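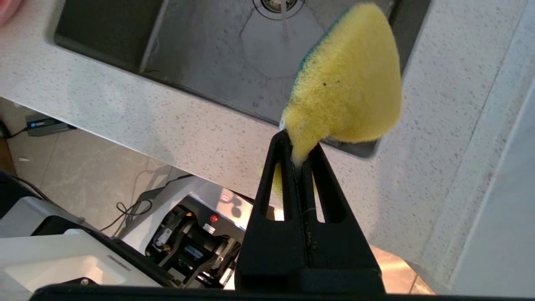

A reader in Rokdale wrote in to ask why her kitchen sponge smells like a pond when all it ever touches is soap. She would also like to know if the sponge is alive. Fair questions, both of them.

The second one first. A long time ago, the sponge by the sink really would have been an animal. Sea sponges live on the ocean floor, where they have no brain, no stomach and no plans for the weekend. They pull water in through tiny holes, eat whatever is floating in it, and push the water out again. People noticed that a dried sponge soaked up water nicely, and that was the end of the sponge's quiet life.

Most kitchen sponges today come from a factory. Some are made from plastic foam and some from plant fiber, but the big idea was copied straight from the animal: holes, and lots of them.

Why do holes help? Water likes to stick to things. It also likes to stick to itself, which is why it makes drops. In a very thin gap, water grabs the walls and pulls more water in behind it. Grown-ups call this capillary action. Dip the corner of a paper towel in a cup and you can watch it climb, no pump needed.

Now for the smell. The holes that hold water also hold crumbs, grease and that bit of egg you said you had rinsed off.
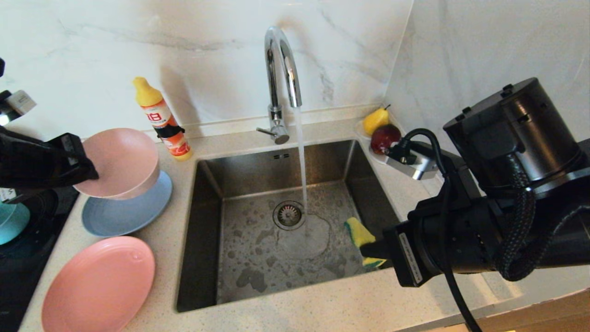
Bacteria think this is wonderful. They are so small that 800 of them in a row might stretch only some 3 millimeters, and a damp sponge gives them food, water and a great many rooms. They eat, they multiply, and they give off smelly gases, rather like a hotel full of cousins.

So squeeze the sponge hard when you finish, and stand it up where air can reach it. Bacteria need water, and a dry sponge is a very dull hotel. Soap helps with the grease, but it won't get every guest out of every room.

When the sponge smells even after all that, it goes in the trash. It will not mind — see above, about the brain.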